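Chapter 4

Clean Enough: What We Can and Can't Know About Household Hygiene

Most people hold firm opinions about how a kitchen should be cleaned, and very few could tell you where those opinions came from. A parent said it, or a label said it, or it was printed in bold on a laminated card in a staff tea room. This chapter asks you to treat such advice the way you would treat any other claim. Some of it will hold up well. A fair amount will not, and a stubborn remainder can't be judged either way on the evidence we have.

We begin with the claims themselves. Consider a product sold under the name Stulerell, a spray whose front label promises a "deep hygienic clean" and whose back label is a good deal more modest. The back label says the spray must stay on the surface for four minutes. It says visible soil has to be removed first. In other words, the product does its work on a surface that somebody has already cleaned. How much of the benefit should we credit to the spray, and how much to the wiping that came before it? The label doesn't tell us, and the advertising would prefer that we didn't ask.

Three words need sorting out before we go further. Cleaning means removing dirt, grease and whatever is living in them. Sanitising means bringing the number of microbes down to a level someone has decided is acceptable. Disinfecting means killing most of what the product names on its label, under the conditions on its label. Everyday speech treats the three as the same thing, and manufacturers have had no great reason to correct it. As you read the case studies in this chapter, stop each time you meet one of these words and ask which of the three is really meant.

The humble cloth is a good place to apply some doubt. It is cheap, it is in every home, and it has been blamed for nearly everything. A cloth lifts soil from one place and carries it to another, and whether that counts as cleaning depends on what happens to the cloth next. If it is rinsed well, wrung out and hung to dry, most of what it picked up goes down the drain or dies as the fibres lose their moisture. If it is left balled up beside the sink, it becomes a comfortable home for bacteria. None of this is in serious dispute. The trouble starts with the advice built on top of it.

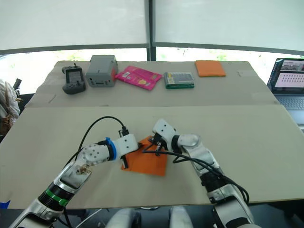 Take the rule that cloths must be washed at 60 degrees. You will find it repeated in housekeeping guides, often without a source and nearly always without conditions. Temperature matters, certainly. So do the detergent, the length of the cycle, the size of the load and the time the cloth then spends damp in the basket. A short hot wash in an overfull machine may achieve less than a long warm one with room to move. The single figure survives because it is easy to remember, and being easy to remember is no evidence of being right.

Colour coding deserves the same treatment. The Cirow system, sold to schools and small cafes, assigns a different colour of cloth to each type of area. The idea is sensible on its face: a cloth used in the bathroom should stay out of the kitchen. But a colour system prevents nothing by itself. It works only where people follow it, and studies of compliance tend to be small, short and carried out while the staff know they are being watched. People who are being watched wipe benches beautifully.

Microfibre is the next difficulty. Its makers, Görtz among them, favour comparisons between a new microfibre cloth and an old cotton one. A fair test would compare new with new, and then compare the same two cloths after months of ordinary washing, fabric softener and neglect. Whenever you see a before-and-after figure, look for the age of the cloth. It is missing more often than you might expect.

Finally, be careful with big numbers. A brochure for the Raltergate bench wipe states that an untreated kitchen cloth carries 1000 times more bacteria than a toilet seat. Suppose the count is accurate. Toilet seats are dry, smooth and hostile to bacteria, so almost anything damp will compare badly with one. The figure also says nothing about which bacteria were found, and most of those living in a kitchen do us no harm at all. A frightening ratio can be perfectly true and still be no guide to what you should do on washing day.

Before you read section 4.1, write down three cleaning rules that you follow at home. Beside each, note where you learned it and what sort of result would persuade you to drop it. Keep the list. You will need it for the exercise on page 34.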